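Kadton 200 Documentary Screening Unit

Product code 2732

The Kadton 200 is a playback and projection unit for venues that show feature documentaries, archive compilations and festival shorts. It accepts masters in mixed frame rates and mixed aspect ratios and plays them in one program without a manual format change between items. The unit is made by Bostatix and sold through Damgaard.

Source handling

Documentaries built from studio-era clips often contain 4:3, 1.85:1 and 2.39:1 material in the same reel. Where the distributor supplies a cue sheet, the Kadton 200 reads it and moves the masking motors at each marked point. Where there is no cue sheet, the operator sets the masking by hand or leaves the picture windowboxed inside a fixed 1.85:1 area. Automatic detection of black bars is included but is off by default. It is not recommended for films with long night scenes.

Interlaced archive transfers are deinterlaced on playback. The original file is not altered.

Playlist and storage

Programs are assembled in Nolero, the playlist software supplied with the unit. A playlist can hold features, trailers, sponsor slides, walk-in music and timed pauses for a post-film discussion. Lighting and curtain cues attach to any item and move with it when the order changes.

Internal storage is a mirrored pair of drives, and a failed drive can be replaced during a screening. Content is loaded by network or from a drive in the front bay. Keys for encrypted features are loaded by USB and listed in Nolero with their opening and closing times.

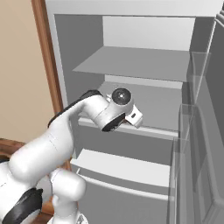 Computer rendering: white robotic arm at the open refrigerator, gripper over the middle shelf.

Subtitles and captions

Open subtitles are rendered by the unit from a separate text file and can be placed inside the picture or in the lower masking area. Two languages can be shown at once. Closed captions are sent to seat-mounted or handheld displays over a separate output. Font size, line spacing and outline weight are set per title and saved with the playlist.

Audio

Outputs are provided for mono, stereo, 5.1 and 7.1. Mono tracks are routed to the center channel only. A separate trim level is stored for each playlist item, so an optical-era interview clip and a current mix can be matched before doors open. Audio delay is adjustable in single-frame steps.

Installation

The unit occupies 3U in a standard 19-inch rack. Leave 1U clear above it for airflow. Masking and curtain motors connect by dry contact closure. Older motor controllers need the relay board, which is ordered separately.

In the box

Kadton 200 unit
Nolero license, one venue
Rack ears and screws
Power cord
Front bay key, two copies
Printed setup guide

Not included: projector, lens, relay board, caption displays.

Warranty is 3 years on parts. Drives are covered for one year.

Page last revised 31 May 2022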